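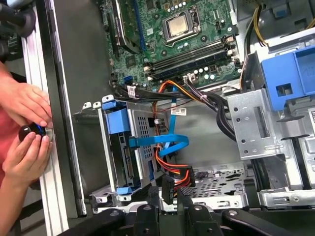

Desktop with the side off, processor and memory slots showing.

Bit of a thread on second-hand computers, as I've been buying them for the community room in Clarwood and a few people asked how it's going.

Budget was £1000 for the lot. New machines started at £560 each, so that was one computer and a mouse mat. Ex-office desktops go for up to £100.

Most of ours came from Nekel, who clear out offices. They list the age and the memory but rarely the disk. Always ask about the disk.
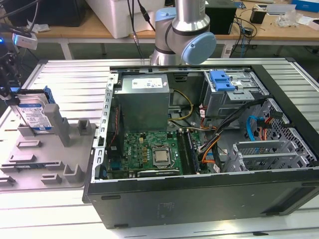
Delivery is where the money goes. Two sellers wanted more for the courier than for the computer. Collect if you have a car and a blanket.

Shezi were cheaper but wouldn't say what the returns period was. I emailed twice in November and gave up.

Check whether Windows is licensed before you pay. If it isn't, Linux does fine for email, forms and the council website, which covers nearly everything people come in for.
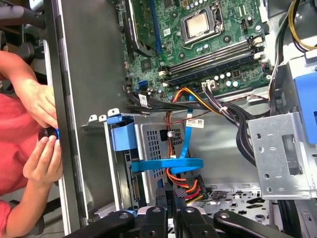 Side panel off, hands on the rim of the case.

Passwords. Two arrived with the last office's password still set at startup. Nekel sorted one by phone. The other went back.

Monitors: don't buy them. Ask locally. We were offered more than we could fit in the cupboard, all with cables.

Keyboards are worth buying new. Cheap ones are fine.

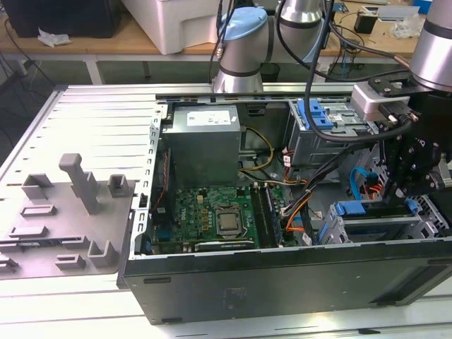 Jaltisness replied that their library does the same and keeps one machine back for spares, and asked what we do about printers.

We have one printer and it's mostly out of toner. Separate thread on that when I've calmed down.

Next job is the booking sheet. Mornings are full already, after 3pm is quiet.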